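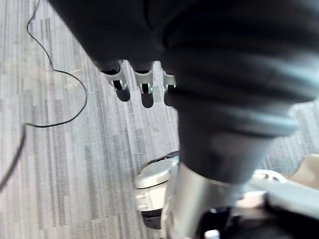 Three fingers over carpet, each with a small dark tip.

The quiet half of the floor

Carpet is bought by eye and judged by ear. In an open-plan office the floor is the largest single surface after the ceiling, and it is usually chosen from a card of colour samples in an afternoon. The acoustic figures are on the back of the card, in small type, and they are often read for the first time when the complaints arrive.

Two separate things are being measured. The first is absorption: how much airborne sound the surface soaks up instead of sending back into the room. The second is impact sound reduction, which describes how much of a footstep or a dropped stapler reaches the room below. A floor can do well at one and badly at the other. A thin, dense carpet tile on a concrete slab takes the edge off heels but does little for speech. Speech sits mostly between 250 and 4,000 hertz, and the lower part of that range passes through a short pile almost untouched.

The backing matters more than most buyers expect. A bitumen-backed tile is heavy and lies flat, which suits raised access floors. A felt or foam backing adds a soft layer under the pile, and the gain shows up mainly in impact sound. The usual objection is wheeled chairs. Soft backing gives under a castor, the joint opens slightly, and after a few years the tile edges begin to fray along the desk runs.

Lizeth Montoya has specified floors for offices and libraries since leaving Navickas, a flooring contractor, and keeps her own records of how they wear. "People ask for the quietest tile in the range," she says. "I ask them what the ceiling is made of. If it's bare concrete, the tile can't rescue it."

Her most detailed set of notes comes from Tirside, a two-storey office building refitted in April with 2,000 square metres of new tile. The upper floor was given a felt-backed product called Grillo. The lower floor kept the standard bitumen back, there being no tenant beneath it to disturb. Measured in the rooms below, the felt-backed floor cut impact noise by 9 decibels more than the old covering had. Reverberation time upstairs hardly moved, and the change staff noticed was in the meeting rooms on the lower floor, where footsteps overhead had been the main grievance.

Cost follows the backing. At Tirside the felt version added 8 per cent to the price of the tile, before adhesive. Tackifier, the weak glue that lets tiles be lifted again, has to be matched to the backing. Felt drinks it in. Applied at the rate meant for bitumen, it leaves tiles that creep towards the doors.

Cleaning is the other long-term item. Grit works down to the base of the pile and cuts the fibre from below, and a flattened pile absorbs less at high frequencies. Lurninar, which maintains the building, vacuums the corridors daily and the desk areas twice a week. Hot water extraction is kept to the entrances, where the felt stops two metres short of the door and a ribbed barrier mat takes over.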